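FOR IMMEDIATE RELEASE
July 2022

Dinanwood Opens Its Doors for a Summer of Painted Walls

Hi everyone, Corina Avram here. I run the decorating workshop at Dinanwood, and I get to write the press release this time, so please forgive me if it reads more like a letter. I'm too excited to be formal about it!

We're opening the Painted Walls season this month, and it's the biggest thing we've put on since we moved into the old Trevura building in April. There are 35 workshop sessions on the calendar, all of them for people who have looked at a blank wall at home and thought, well, I could do something with that. You don't need to be able to draw. I say this every year and every year somebody turns up apologizing for their drawing, and then goes home with a panel they're thrilled with.

A session lasts an afternoon and costs $35, with paint, brushes and a primed board included. Groups are small (7 people at most) so there's time to talk through what you want to do in your own place. Bring photos of your room if you have them, and bring a scrap of the curtain or the rug too. Color is so much easier to settle when the real thing is lying on the table in front of you.

My co-teacher is Benoît Lefèvre, who painted theater sets for years before he came to us. He'll be leading the sessions on large plants and birds, and I'll be doing borders, stencils and faux stone. We disagree about nearly everything. He likes to start with the background and let it dry overnight, and I like to get the main shapes down while I still have my nerve. You'll hear both sides and can make up your own mind.

The paint comes from Grendumex, our supplier for five years now, and they've mixed a set of warm golds and soft greens for the season. I've already used up more of the gold than I was supposed to. It's a lovely thing to put behind a pale flower — it does half the work for you. 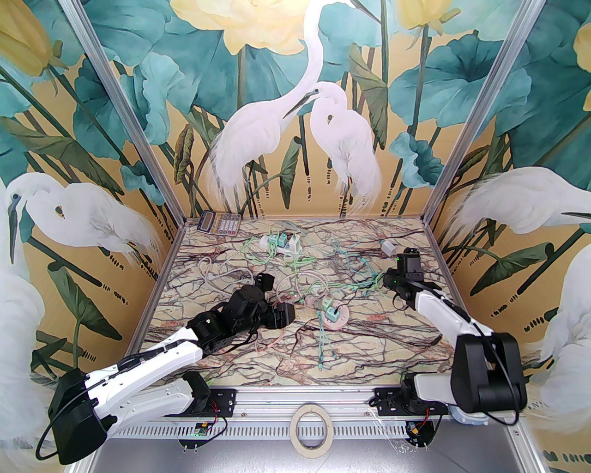 Birds and water plants are what people ask me for most, and I think it's because they're forgiving. A lotus leaf can be a bit lopsided and still look right, and a long neck is really just one confident curve. Benoît has his students practice that curve on newspaper with a big brush until their shoulders loosen up. The marble sessions go the other way: slow, fussy, lots of little veins, a feather if you've got one. I find it very restful. Benoît leaves the room.

We're also putting up a small exhibition in the Donati Room, with finished panels from last year's students. It's free to get in, and you can wander through whether or not you've booked a session. Some of the panels are for sale, and the money goes straight to the people who made them.

Booking is open now at the front desk, in person or by phone. If you're coming from out of town, the parking lot is behind the building, and the side door is the one without steps. Wear something you don't mind getting paint on (I mean it, the gold does not wash out).

Press visits are welcome on any workshop day. Ask for me or for Benoît at the desk, and if you'd like to pick up a brush while you're here, we'll find you an apron.

Contact: Corina Avram, Dinanwood, Studio 201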